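Lower back locks up after desk days, is it worth asking for a specific type of care? 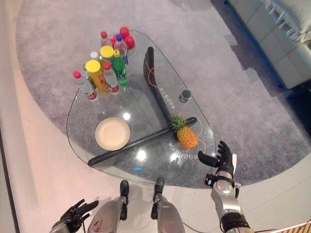
Glass coffee table on a gray rug, with bottles at the far end.

Posted September 11, 2025 in Back and Neck

deskbound_in_royer

I work in the billing office at Tistex and sit most of the day. For the last few months my lower back has been stiff when I get up, mostly on the right side. It eases off when I walk to the parking lot and back. Twice it has locked up enough that I had to hold the edge of the desk before I could straighten. No pain down the leg, no numbness, nothing like that. In the evening I end up on the sofa with my feet on the coffee table, and getting up from there is the worst part of the day.

My regular doctor checked me over, had me bend in different directions and tapped my knees. She said it looked like ordinary mechanical back pain and that I could try either physical therapy or a chiropractor. She didn't seem to favor one or the other. My plan through work is with Trarex and it covers both, but I only get so many visits before they want paperwork, and the visits come out of the same pool. So if I use them up on one I can't go try the other until next year.

There is a chiropractor in Royer I can get to at lunch. The front desk told me the first appointment is an exam and a talk, and that they don't always adjust on the first day. They also mentioned a prepaid package for $900. I said I would think about it. The physical therapy place is out past the Hurex building and has a waiting list of 3 weeks.

What I would like to know is how people decided between the two, whether the package is a normal thing to be offered over the phone, and what I should be asking at the first visit. I am also a little nervous about having my back cracked. I have never had it done and I don't like the sound of it.

marlow_pt_retired

I worked as a physical therapist for a long time and sent patients to chiropractors and got patients from them. For the kind of back pain you describe, either one is a reasonable place to start. The thing that matters more is what happens between visits. If you go to a place where you lie on a table, get treated and go home with nothing to do, you will probably feel better for a day or so and then be back where you were. If they give you exercises and check that you are doing them, you have a better chance, whichever sign is on the door.

On the package. Some offices sell them and some don't. I would not prepay before anyone has examined you. They can't know how many visits you need. Ask if you can pay per visit for the first few, and ask what the refund terms are if you stop early. Get that in writing. Also ask if a prepaid package gets billed to your insurance at all, or if it sits outside it. With some plans you would be paying cash for something that was already covered. Call the number on the back of your Trarex card and ask them the same thing, and write down who you spoke to.

For the first visit I would ask:

What do you think is causing this, and what else could it be?
How many visits before we decide if it's working?
What will you measure to tell?
What should I do at home, and how often?
Will you send your notes to my doctor?
Do you treat without the thrust adjustment if I prefer that?

That last one covers your worry about cracking. Many chiropractors use other methods, such as a table that drops slightly, a small handheld tool, slow stretching or soft tissue work. You are allowed to say no to any of it at any time, including after you have already said yes. The popping sound is generally thought to be gas in the joint and doesn't tell you much about whether the treatment did anything.

Do tell them about any history of osteoporosis, cancer, blood thinners, steroid use, or a recent fall. They should ask about all of these. If they don't, I would go somewhere else.

And get seen right away, at an emergency room and not at either of these offices, if you get numbness in the groin or inner thighs, trouble with your bladder or bowels, or weakness in the legs. A fever along with the back pain needs a prompt call to your doctor too.

Since you have the wait for PT anyway, put your name on the list now. You can always cancel. In the meantime get up from the desk often, even if it's just to stand during a phone call. Walking already helps you, so do more of it. Two short walks are as good as one long one for this. As for the sofa, sitting low and slumped with your legs straight out keeps the lower back rounded for a long time, and it makes sense that it complains when you stand. Try lying on your back on the floor with your calves up on the seat for part of the evening.

kt_backroads

I went to a chiropractor for mine. It helped, 2 visits and I was fine for the rest of the year. My sister-in-law went to the same one and didn't get anything out of it so who knows. I didn't buy a package, they never brought it up.

The cracking is not as bad as it sounds. Wear loose pants, I went in work clothes and it was awkward.

Check your chair too. Mine was set way too low.

deskbound_in_royer

Thank you both. I put my name down for PT and booked the exam only at the chiropractor, no package. I called Trarex and the person said prepaid plans are between me and the office and they would not reimburse any of it, so I'm glad I asked first. The exam itself counts as a visit, in case anyone else is reading this with the same plan. I'll bring the list of questions with me.

marlow_pt_retired

Sounds fine. Mention to them that you are on the PT list, so whoever sees you second gets the notes from the first.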